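5 de enero de 2022

Escribo rápido que se me cierran los ojos. Primer día entero después de las fiestas y la cabeza todavía a medio gas. Café malo, calefacción a tope, el portátil pidiendo actualizaciones desde las ocho. Le dije que no a todas.

Mañana perdida con el planificador. O casi. El problema es el mismo de antes de las vacaciones: los dos brazos planifican por separado y luego el coordinador les pone el reloj en común, y cuando la tela tira de un lado el otro no se entera hasta el siguiente ciclo. Total, que uno llega antes. Con una caja da igual. Con tela no, con tela te sale una arruga en diagonal y a partir de ahí la percepción ya no reconoce la prenda y vuelta a empezar.

Nikola dice que es la interpolación. Yo digo que es la marca de tiempo. Discutimos un buen rato delante de la pizarra y al final los dos teníamos un poco de razón, que es lo peor que puede pasar porque entonces hay que arreglar dos cosas. Lo de la marca de tiempo era una tontería mía: el nodo de la muñeca derecha publicaba con la hora de llegada y no con la de captura. 22 milisegundos de diferencia, siempre a favor del mismo brazo. Meses así!! Y yo tocando ganancias desde junio como un idiota.

Cambiado. Una línea. Bueno, 3 con el comentario, que lo escribí enfadado y tendré que reescribirlo antes de que lo lea alguien.

Comida de pie. Stanisława trajo pan de su casa y queso, menos mal, yo no había comprado nada. Me preguntó por Trivedus, si íbamos a contestar ya a lo de la demo. Le dije que la semana que viene. No sé por qué dije eso. Ahora hay que contestar la semana que viene.

Por la tarde percepción. El segmentador nuevo (la rama Penda, que ya no recuerdo quién le puso el nombre) va mejor con las esquinas, pero se inventa cosas en los pliegues largos. Una banda doblada en el borde la interpreta como segunda capa, y claro, técnicamente lo es, pero el planificador entiende "segunda capa" como "ya está doblado, sigue". Y sigue. Dos veces paré a mano. Apuntado en la libreta: separar "borde vuelto" de "pliegue terminado", son etiquetas distintas y las tenemos juntas desde el principio por pereza. Hay que reetiquetar. No quiero ni pensarlo.

Otra cosa apuntada - los reflejos. A media tarde entra la luz por las ventanas y la mesa clara brilla, y el mapa de profundidad hace agujeros justo en la zona buena. Szulc tenía un filtro para esto en el repositorio viejo, lo busqué y no compila con nada de lo que usamos ahora. Mañana lo porto, o pasado. O bajo la persiana y ya, que es lo que haría una persona normal.

Luego las pruebas. Cogimos la roja, que es la que más guerra da: color muy parejo, casi sin textura, y el detector de puntos clave se agarra a cualquier arruga. Puse la velocidad al mínimo y el umbral de fuerza bajo, y a mirar la consola. Miro más la consola que la mesa, Nikola se ríe de mí por eso. 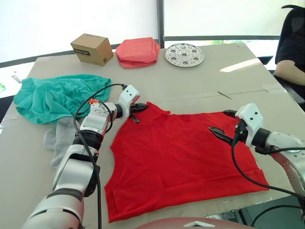 Prueba con la prenda roja, pinza izquierda en la esquina.

7 intentos en total. Los dos primeros no cuentan, me había dejado cargada la configuración antigua (sí, otra vez). En los demás la diferencia entre brazos ya casi no se ve en la gráfica, las dos curvas una encima de la otra, me quedé mirándola como un bobo. El doblado en sí regular. Se atasca al elegir el segundo punto de agarre: propone tres candidatos con puntuación casi igual y salta de uno a otro en cada ciclo, el brazo hace como que tiembla. Necesita histéresis, que elija uno y lo mantenga aunque el otro suba una décima. Eso lo sé hacer, eso es una tarde.

El visor de Bornine se colgó dos veces al grabar con las dos cámaras de muñeca. He abierto la incidencia, les pegué el log entero, que se apañen. Mientras tanto grabo con una y guardo la otra aparte y luego las junto con el script, que es feo pero funcoina.

Salí tardísimo. Frío. Me di cuenta en la parada de que me había dejado la bufanda en la silla y no volví.

Para mañana:
- histéresis en el agarre
- etiquetas de borde, al menos mirar cuántas secuencias hay que tocar
- contestar a Trivedus!!! aunque sea dos líneas
- subir lo de la marca de tiempo, con un comentario decente
- bufanda

Llamar también a mi madre, que hoy tampoco. Son las tantas, apago.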